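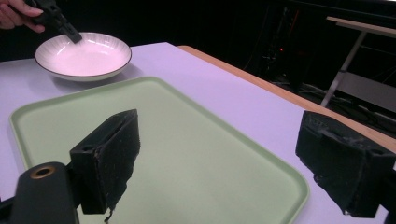 Putting bowls away, second round

1/23/20

The open shelf holds up well enough, but the bowls on it do not stay where they are put. Over the past three months I have tried two arrangements and settled on the second, so these are my notes.

The shallow bowls are the problem pieces. They are wide for their height, which means a stack leans before it looks tall, and the fluted interior gives the foot of the bowl above only the tops of the ridges to sit on. A plain bowl centers itself. A ridged one can settle slightly to one side, and by the fourth bowl the error is visible from across the kitchen. The brown rim makes it worse to look at, as every line shows the tilt.

First arrangement: one stack of 6, directly on the shelf. Reaching the shelf behind meant lifting the whole stack, and I chipped a rim doing it. The glaze on a thin rim will not take a knock from the bowl next to it.

Second arrangement: two stacks of three, on a plastic tray. The tray is a light green one with a raised lip and rounded corners, bought from Plestard in May along with a drawer divider I have since returned. It pulls forward like a drawer, and the lip stops the stacks from walking off the edge. I cut a sheet of Wullano felt into circles and put one between each pair of bowls. The circles measure 165 mm across. Cut them smaller than the widest part of the ridging or they bunch up in the middle.

Some notes on loading:

Put the tray on the table first, empty, and wipe it. Grit under a foot ring scratches the plastic quickly.

Set the first bowl near a short side, clear of the lip. The corners are rounded, so a bowl pushed all the way in rides up on the curve and sits crooked.

Lower each bowl straight down. Sliding it across the one below drags the felt.

Lift the tray from both short sides. Carried from the long sides it flexes, and the stacks touch.

Aoife Hayes wrote in to suggest cork in place of felt. I tried four pieces left over from a Greco trivet. Cork grips better but leaves crumbs in the grooves, and cleaning those out took a toothbrush. I went back to felt.

The dinner plates are still in a single pile in the cupboard — they are flat and have given me no trouble. The mugs are next, once the hooks arrive from Irurus.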